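Moving a small archive without losing your mind - notes

Slide 1. Say hi, thank the Clandadton people, ask who has moved a collection before. Wait for hands. Don't rush this bit!!

Slide 2. The numbers. 3,555 items, 19 shelves, 13 working days. Mostly letters and shop ledgers from the old Kováčik print works. Half of it had no list at all. Pause for groans.

Slide 3. Packing. Clear table, clean paper down, one box open at a time. ONE. We started with four open and lost a bundle of receipts until July.

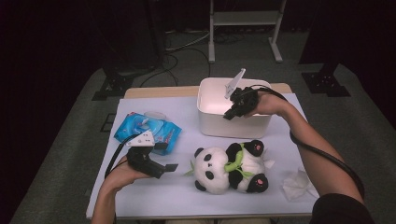 Notes by the speaker
Collections assistant, Sitisia Local Archive

Slide 4. Labels. Pencil on the folder, printed label on the short end of the box. Not the lid - lids get swapped. Tell the lid story if theres time, skip if past 2:30.

Slide 5. The list. Plain spreadsheet, box number, shelf it came from, shelf it's going to. We tried Ekov first, too many screens for what we needed. Be nice about it, someone from there may be in the room.

Slide 6. Weight. Ledgers are heavy. Half fill the box, pad the rest with tissue. My back says hello.

Slide 7. Moving day. Two trips in the van, 50 boxes on the first. Checked off at the door going out, checked again coming in. Boring, do it anyway. Second trip got stuck behind the market so the new room sat open till 6 - should of had a spare key.

Slide 8. What I'd change. Start the list earlier. Buy more tissue. Measure the new shelves YOURSELF, ours were an inch short.

Questions. If it's quiet ask them about mold. Handout is on the chair by the door, spreadsheet template on the back page.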